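Heinonen Paper Crafts Drops "No-Peel" Claim From Fabric Transfer Sheets, Asks Crafters to Test Them First

Sat 29 September - Heinonen Paper Crafts will sell its Jerau line of printable fabric sheets without the words "no-peel" on the pack. The sheets go on sale in March, in packs of 5 and 30.

The company says it has read too many labels of that kind, including its own. An earlier sheet, Ceneck, was sold as washable at any setting. Customers who put it on tote bags and baby quilts wrote in to disagree, and many of them sent photos.

"I don't believe a transfer sheet lasts forever on cotton, and I don't think our customers do either," said Savita Grewal, who runs product testing at Heinonen. "We had 734 messages about Ceneck. You can't read those and then print the same promise on a new box."

Jerau packs will list the fabrics the sheet was tried on and the number of washes each sample went through. The longest test so far is 26 washes, on plain white cotton. Results on stretch knits were poor and the pack will say so.
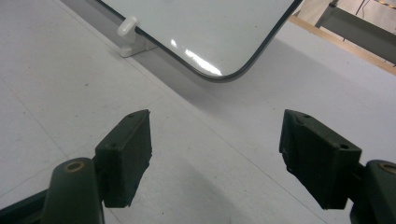 White panel with a dark rim on a white work surface.

Heinonen has also turned down a seal of approval from the craft rating site Visosard. Sellers pay a fee to show the seal, and the company could not find out who does the judging or what they do with the samples.

Dragica Mujić, who teaches card making and fabric crafts and was sent early sheets, is not fully won over. "The colors are good. The edges still lift if you rush the ironing, and the price is high for what is a sheet of coated paper," she said. "I'd buy the small pack first."

Crafters who want to try Jerau before March can ask for a single sheet through the Heinonen website. There is no charge and no review is required. Those who do write one are asked to wash the item first.

Press contact: Urmila Vishwakarma, Heinonen Paper Crafts press desk.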